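Foro Oficios y Turnos > Cocina y colectividades > Automatización en el trabajo

Tema: Brazo en la zona de calentado, ¿cómo os ha cambiado el turno?

marmita_77
11 de noviembre de 2022
Buenas a todos. Trabajo en la cocina central de Verkthorpe, turno de mañana, y desde el verano tenemos un brazo en pruebas para lo de calentar. Lo llaman el proyecto Ninh. Yo llevaba años en ese puesto y ahora me han pasado a "supervisión de línea", que suena muy bien, pero todavía no tengo claro qué es. Os dejo dos fotos del trabajo y luego os cuento.
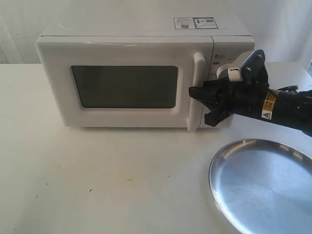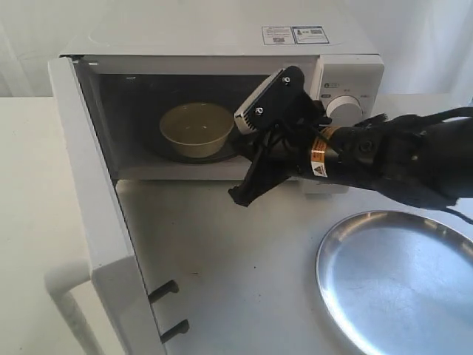

El mismo microondas en las dos, con la puerta cerrada en la primera y abierta en la segunda.

turno_partido
Pregunta directa: ¿te han tocado el sueldo o la categoría al cambiarte de puesto?

marmita_77
El sueldo sigue igual, y la categoría está pendiente de revisar en diciembre. Lo que sí he perdido es el plus de puesto, 60 al mes, porque iba ligado a estar en calentado y ahora oficialmente no estoy. Lo reclamé por escrito y me dijeron que se vería todo junto en la revisión.

lacazuela
Uf, lo del plus me suena muchísimo. En Gornmont nos hicieron lo mismo con el túnel de lavado. Primero "no cambia nada, tranquilos", luego cambia el nombre del puesto y con el nombre se va el plus. Mira bien tu convenio y guarda copia de lo que entregaste, con sello si puede ser.

Por lo demás, yo estoy contenta con la máquina, eh. Antes salía con las muñecas hechas polvo y ahora duermo del tirón (bueno, casi). No todo es quejarse.

pinche_norte
Pues yo no lo veo, lo siento. Para abrir una puerta y meter un plato no hace falta un brazo así, hace falta una persona, que además se da cuenta si la comida huele raro. A mí me parece que se gastan el dinero en enseñar la maquinita a las visitas y luego no hay para contratar a alguien en vacaciones.

marmita_77
A ver, en parte te doy la razón. En septiembre hicimos 2.194 servicios y en octubre 2.041, y los que salieron por el brazo fueron una parte pequeña. El grueso lo seguimos sacando a mano. Pero también te digo que abrir y cerrar puertas toda la mañana cansa un montón, y el que diga que no es que no ha estado ahí. ¡Yo tenía el hombro derecho fatal!

Lo que peor llevo es otra cosa: antes hablaba con las compañeras mientras calentábamos y ahora paso ratos larguísimos mirando una pantalla y apuntando incidencias. Acabo menos cansada y más aburrida.

valvula
Yo soy de mantenimiento, en Bristance, y os cuento desde el otro lado. Aquí nos prometieron hasta 1.000 ciclos entre revisiones y la revisión la seguimos haciendo cada semana, porque el jefe no se fía (y yo tampoco). O sea que trabajo no ha desaparecido, se ha movido de cocina a taller. El problema es que a los de taller nos dieron un curso de una tarde y a los de cocina ni eso.

marmita_77
¿Una tarde? Nosotras, una hora y un PDF en inglés. Lo tradujo una compañera en su casa, sin cobrar, claro.

lacazuela
Eso pedidlo ya, la formación dentro de jornada y en castellano. Nosotros lo conseguimos insistiendo, nos costó tres reuniones.

pinche_norte
Lo de la formación sí que lo firmo. Lo demás sigo sin comprarlo. Cuando el brazo se para, ¿quién saca los platos? Los de siempre, y encima con retraso.

valvula
Depende de cómo esté organizado, pinche. Si hay un puesto manual montado al lado y gente asignada, el parón se nota poco. Aquí lo quitaron para ganar sitio y tuvieron que volver a ponerlo. Marmita, si os proponen desmontar el vuestro, decid que no.

marmita_77
Pues justo lo han dejado caer esta semana, así que gracias por el aviso. Lo llevo a la próxima reunión junto con lo del plus y el curso.

turno_partido
Pide también que te pongan por escrito las funciones de "supervisión de línea". A mí me dieron un título parecido y acabé haciendo lo de antes, lo nuevo y las hojas de pedidos.

marmita_77
Las hojas de pedidos ya me las han colado, jajaja. Lo apunto. En cuanto sepa algo de la revisión vuelvo por aquí y os digo.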